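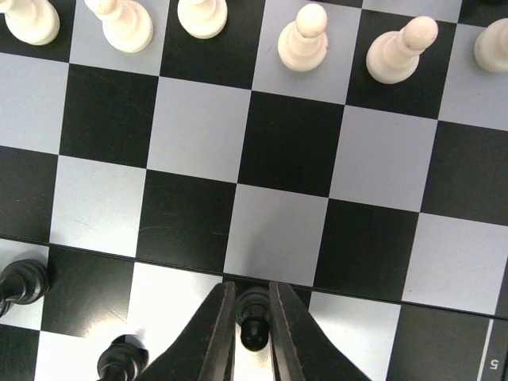
Wrist view, gripper fingers either side of a black pawn by the board seam.

Giltero chess cell: notes for whoever has to keep it running

Two arms, one folding-style board, one enclosure. The cell sets up chess pieces and we record it. Maintained by Piyumi Sivakumar; earlier setup notes by Gervasio Quiroga, corrected where they turned out too hopeful.

Known problems

The board seam. The old notes say it has no effect on placement. I doubt it. Pawns set down next to the seam get nudged more than the others, so check that the board lies flat before you blame calibration.

Gripper tips. They wear at the edges. The Brarnine manual gives a service life that I would not plan around. Look at the tips every 4 hours of running and swap both fingers together.
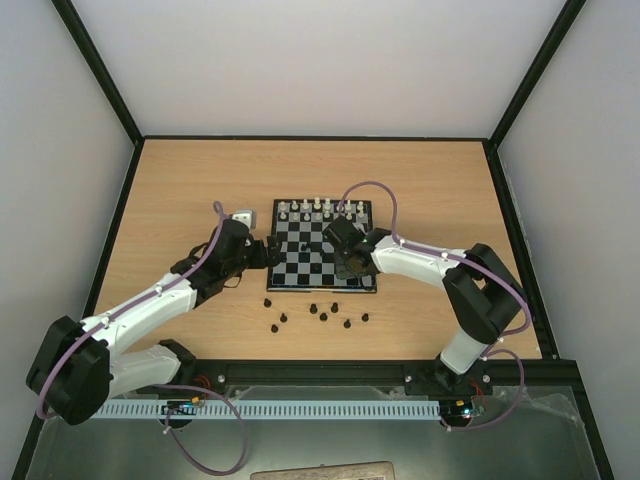
Black pieces still on the table, white side in its two rows.

Cables

The purple cables loop over each wrist and run back along the forearm to the base. Leave slack at the elbow. Gervasio wanted them pulled tight for neatness, and we lost two connectors in February. Loops that cross the camera's line of sight to the far rows are a nuisance, but a hidden pawn is cheaper than a broken lead.

Calibration

Home both arms, then touch off on the board corners. It takes around 15 minutes. The Cender script will report "pass" with the board visibly crooked – treat that word as a suggestion. Run it again if anyone has leaned on the front rail.

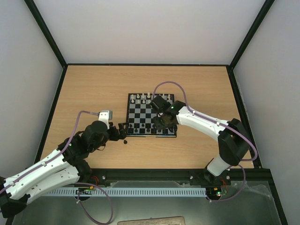 Does the board have to be squared to the table before a run?
Square it for calibration. After that a small rotation is supposed to be handled by the board finder, though we have only tested this with the lights at full and I wouldn't promise it for anything dimmer.

Not covered

Full games, captures, promotion. Zapata's fork claims to handle captures. I haven't managed to reproduce that.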